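Ticket 117: wrong cell chosen in grid placement test
Project: Kerico
Opened by: Cheuk-hei Tu
Status: open

Problem
The policy trained on Wernton data names the target cell correctly but stops one cell short. 15 of 60 trials failed this way, all with targets in the row below the long tape line. Start layout for the failing set, with tray, bowl and cutting board each in their own cell: 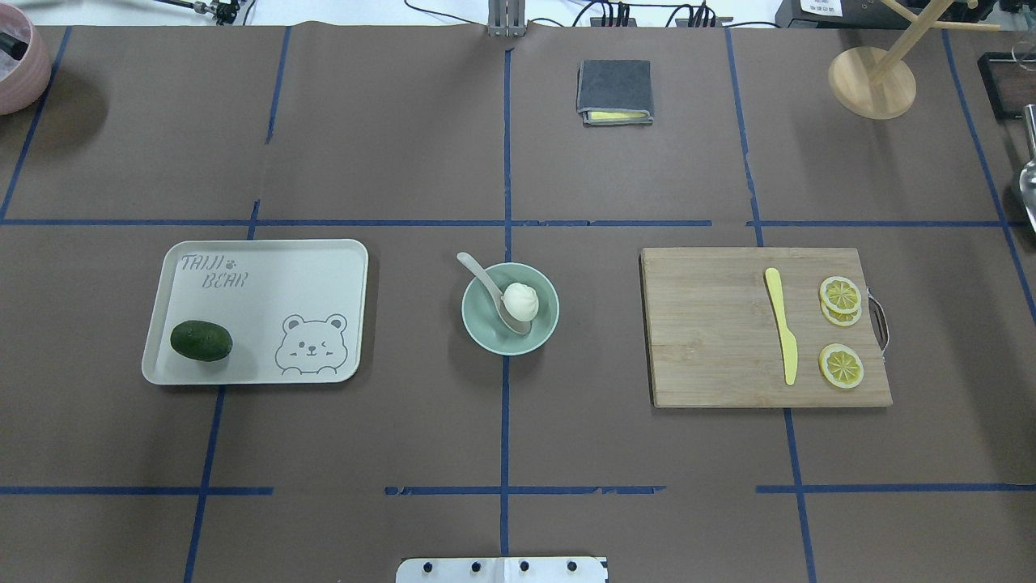
Step 1
Masked the head view and reran on wrist view only. Same error, so the head camera is not the cause.

Step 2
Checked the tape crossing in the wrist view. The finger hides part of the horizontal strip, and the line detector then returns 2 short lines. The Zircombe filter drops the right one.

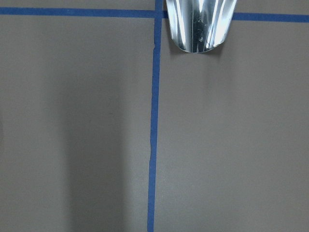 Wrist view, finger over the horizontal tape just right of the crossing.

Next
Merge collinear segments before filtering – Wei branch, not main. Rerun all 60 and post the log.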